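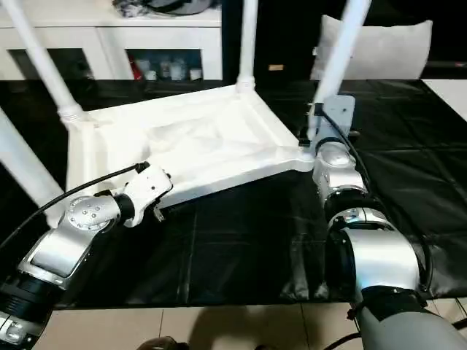
Screw-leg chair

A screw-leg chair is a light plastic chair sold in pieces, with legs that are twisted into the seat by whoever has bought it. It belongs to the wider family of flat-packed furniture, whose founding principle is that the last part of the factory is your dining table.

Construction

The seat is moulded in one go, usually in white, a colour chosen by people who do not eat beetroot. Its underside is a shallow tray with a raised rim, and the legs stand in sockets at the corners. Ribbed collars are common at the joint and give the fingers something to grip. Legs are plain tubes, often tapered, with a thread at one end. The back may be a solid shell or a set of rails and posts.

Related stools and stands use a triangular base with rounded corners and three tubes.
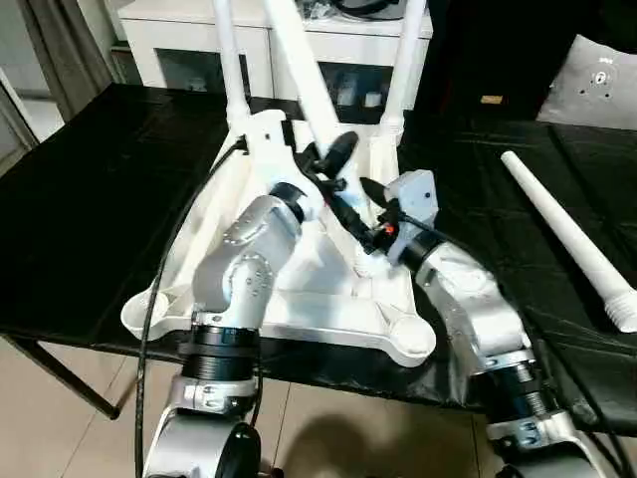 Tubes for such bases are sold singly as spares, and owners tend to discover this after buying a second whole stool. Threads differ between makers. A Skaltden leg will enter a Pleltard socket for two full turns and then stop, at which point it will not come out either.

Assembly

The usual method is to lay the seat upside down on a covered table and fit the legs pointing upwards. Each is started by hand and left slightly slack until all are in, then tightened in opposite pairs. The Siston leaflet allows 20 minutes for this and shows a smiling man with no visible neck.

The chair is then turned over and tried on a level floor.
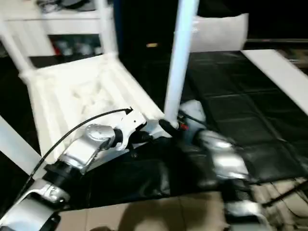

A wobble at this stage generally means a crossed thread. Folded card under the short leg is the traditional remedy and has been known to outlast the chair. Slatted seats drain well if left in the rain, but they print their pattern on the backs of bare legs from April onwards.

Variants

The Kashyap pattern, drawn up by Ashok Kanaujia, has legs marked with letters. Early sets had 7 letters for four legs, and the matter was put right in the second edition of the leaflet.

See also: Camping stool; Garden furniture; Wobble

Last edited 2023-03-17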